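**Storage and Small Items, Unit 5: Bins**

Welcome back, everyone, and thank you for the thoughtful answers on last week's shelving sheet (I read every one of them, some of them twice, with a cup of tea). This unit is a humbler one. We are going to talk about the plain open bin, the sort of thing that sits on a table in every workshop and back hall and gathers whatever was in somebody's pocket.

Tirta Halim, who taught this course before me, used to say that a bin has two lives. In its first it belongs to one job. In its second it takes anything, and the longer it goes without sorting the more it behaves like a drawer with no lid. I still like that way of putting it, and you will find it again in the Prukwood reading, pages 69 to 80, where the same idea goes by the name "drift."

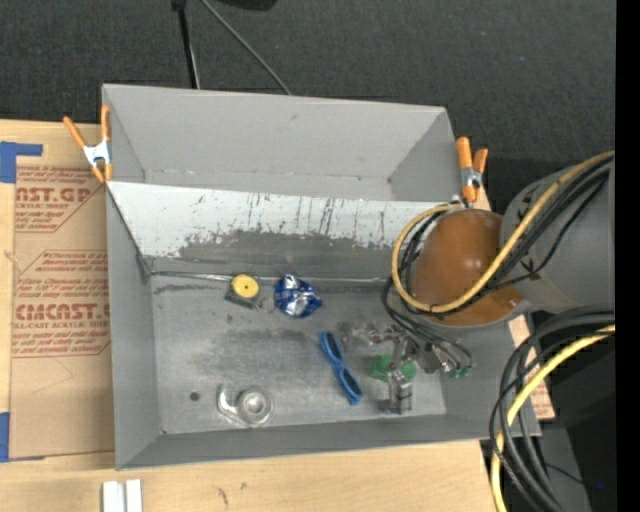 *Vellham, April 1, 2020*

A big gray metal bin like this one is a good friend to the sorter. You can look straight down into it, the floor is flat, and small things have room to lie apart from each other. Look at the blue sunglasses and the shiny blue and silver foil package. They share a color and very little else, and if you sort by color (people do, more often than you would think!) they land in the same pile, where neither is much use to you.

So please sort by where a thing is going next. Wrappers and packets get checked first, and then they are either kept with the food or thrown out. Glasses of any kind go in something soft, lenses up. A scuffed metal floor is hard on lenses, and the one here has had plenty of wear.

A word about clamps, as I know some of you like them. Spring clamps on the side walls, such as the orange-handled pair here, take up rim space, so reach in from the front and leave them be.

**For next time**

- Read the Biwott chapter on shallow containers.
- Choose one bin, box or tray at home and write 300 words on how its contents might be sorted by destination.
- Bring a soft cloth or an old sock for the lens exercise.

Fikri Govindasamy has kindly offered to collect the papers, and late ones from March can go in the same pile.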